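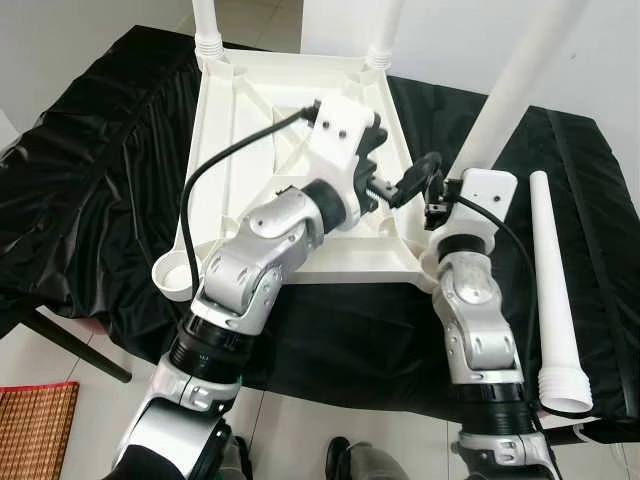

Saving Web Pages and Manuals Before They Vanish

Every tips page tells you to bookmark the instructions for whatever you just bought. I don't think much of that. A bookmark is only an address, and companies move things. In May I went back to 21 manuals I had bookmarked for tools and kitchen gear, and most of the links went to a sales page.

Save the file to your own drive. If the manual is a PDF, open it and use the download button. If it is an ordinary web page, press Ctrl+P (Command+P on a Mac) and pick "Save as PDF" where the printer name would be. Check the result before you close the page. Menus sometimes land on top of the text, and sections you have to click open may come out blank.

"Save page as" in the browser is supposed to do the same job. Sometimes it does. You may also get a folder of loose parts that has to stay beside the main file, and a page that looks wrong offline.

Name the file yourself. "manual_final_2.pdf" will mean nothing to you next year. Item, model number, done.

As for apps that promise to organize all this for you, I tried Nomell and gave up after 67 files, when it asked for money to export them. A plain folder called Manuals costs nothing. Copy it to a USB stick now and then, and open a file or two from the stick to see that they work.

Ubaldo Mazza
Last changed 21 Oct 2025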